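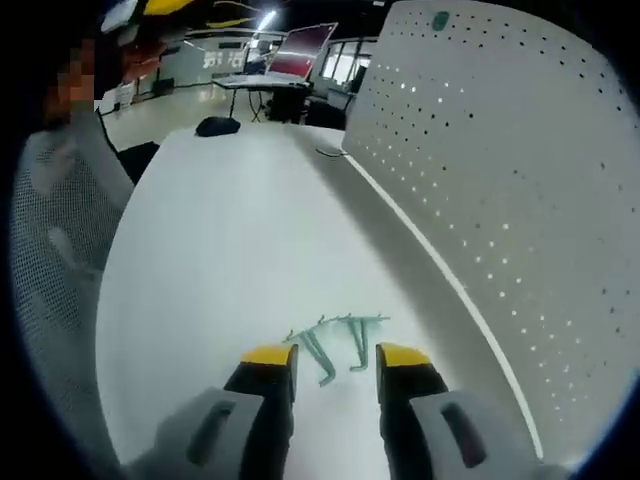

Adjunto 1. Pinza sobre la mesa blanca, dos figuritas verdes tumbadas entre los dedos.

Incidencia 798: recogida de juguetes pequeños
Estado: abierta
Producto: Pludier
Abierta por: Nayara Cordeiro
Asignada a: Ayten Kaplan

Nayara Cordeiro, 10 de febrero de 2024

Hola, Ayten, y perdona de antemano por el tocho, que ya me conoces. Sigo con la lista de tareas de casa para Evotthorpe y me he quedado atascada en la de recoger juguetes. Con bloques y pelotas vamos de maravilla, pero las figuritas verdes de plástico, tan finas, me traen de cabeza. Cuando hay una sola, Pludier suele cogerla por las piernas sin problema. Cuando hay 2 y se tocan por arriba, como en el adjunto, o cierra en el hueco y no se lleva nada, o levanta las dos y una se cae de camino a la caja. De 300 intentos con figuras solapadas salieron bien 127. Cualquier crío lo hace con una mano mientras merienda (bueno, si quiere recoger, que esa es otra).

He probado a bajar la velocidad de cierre y a limpiar las almohadillas amarillas. Sigue igual.

Ayten Kaplan

¡Nada de perdón, cuanto más me cuentes, mejor! Por lo que escribes, me inclino a pensar que elige mal el punto de agarre: con las armas y los brazos cruzados, toma las dos figuras por una sola pieza y apunta al centro. En Skullorness nos pasó algo parecido en octubre con los cubiertos. ¿Puedes probar con un empujoncito lateral antes de cerrar, para separarlas? Y mándame el registro de fuerza, por favor.

Nayara Cordeiro

Probado esta tarde con el empujón. Mejora bastante cuando solo se rozan, pero si los brazos están enganchados las arrastra juntas por la mesa. Te subo el registro a la carpeta Evangelista. En Evotthorpe me preguntan si ya pueden decir que recoge un cuarto infantil, y yo de momento les contestaría que los bloques sí y los soldaditos todavía no.

Ayten Kaplan

De acuerdo con esa respuesta. Dejo la incidencia abierta y miro primero la parte de segmentación. Mientras tanto, pasa las figuras solapadas a recogida manual.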